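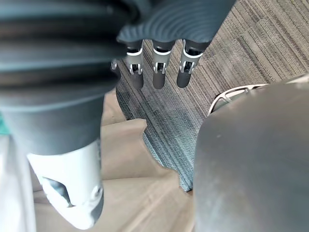 Floor view, morning. Hand with three fingers pointing down.

Monday, May 18, 2026

Cevmont glaze tests, second round. Mixed a fresh 600 g batch of the Sperling white, same recipe as the last one except the whiting came from the new bag. Sieved it twice. Still a little grit on the mesh after the second pass, so the new bag may be coarser than the old one. Kept the grit in a cup by the sink, please don't rinse it out.

Specific gravity came out high. Added water a splash at a time until it poured the way I wanted, then forgot to weigh it again before dipping. So the final number is missing. Will take it tomorrow after a good stir.

Dipped 5 tiles, all the Drultura stoneware, bisqued last week. Three-second dip on each, with a second dip over the top half. Tile 4 has a bare spot on one corner where the tongs held it. I left it alone. Labels are in iron oxide on the back, and the one on tile 2 smeared, so go by the notch.

Firing plan: slow to 205 C with the lid propped, hold there until the mirror stays clear, then close up and run the usual ramp to 1565 F for the low test. I know that mixes units. The old controller sheet is in Celsius and the Drarnari kiln reads Fahrenheit, and I keep copying from both. Somebody should retype the sheet.

Last round pinholed badly on the thick half and was fine on the thin half. My guess is application, but the bisque could have been low too. The cones from that load went in the trash before I looked at them.

Kiln wash on the bottom shelf is flaking again. Scraped the worst of it and put the test tiles on the middle shelf instead.

To do:
order more small cones
weigh the Sperling bucket
find the lid for the cobalt jar
patch the shelf before the next big load

Kiln on at 2. Don't open it before tomorrow noon.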